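Neue Griffbeläge für die Hand an Zelle 2

Im September hat Ludmila Trnka die Roboterhand an Zelle 2 überholt. Zwei Belagstreifen an der Handfläche wurden neu geklebt, dazu kamen 13 Schrauben an den Daumengelenken, alle mit Sicherungslack.
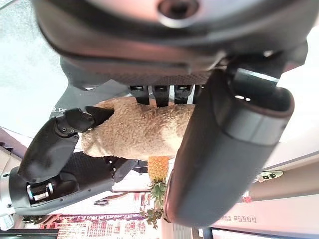 Wartung & Instandhaltung

Nach dem Kleben bleibt die Hand 30 Minuten ohne Last. Danach folgt der Grifftest mit dem Plüschteil -- der Daumen hält von der Seite dagegen, die Fingerkuppen drücken von oben. Wer Fasern in den Gelenken findet, meldet sich bitte bei Thaddeus Esposito. Ersatzbeläge liegen im Lager Plornstead.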